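Tomdale Community Forum > Health and Home > Dissolving stitches, how long?

pollybeck
Posts: 591
Jul 8, 2026
I've been told mine should go by themselves. Five weeks on and two are still there. Is that normal or should I ring the surgery?

Gomby
Posts: 2,927
Normal enough. Mine took until November after an August op. Leave them be.

marsh_lane
Posts: 1,266
I wouldn't leave it that long. It depends on the thread used. Ring the nurse, it's a two minute call.

Gomby
The nurse will only say wait. Mine did, twice.

marsh_lane
Yours did. Someone else's might want a look at it — a bit of thread poking out can get sore. And please don't snip it yourself.

pollybeck
No redness, just itchy where the waistband rubs. I was going to snip it, so I won't now.

oldferry
I was told a salt bath helps. My daughter was told the opposite, so who knows. Loose trousers did more for me.

marsh_lane
I'd ask before trying the salt.

pollybeck
Rang this morning. Appointment tomorrow, will report back.

oldferry
Good.

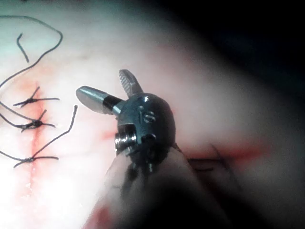 Three tied stitches across a closed cut, surgical instrument alongside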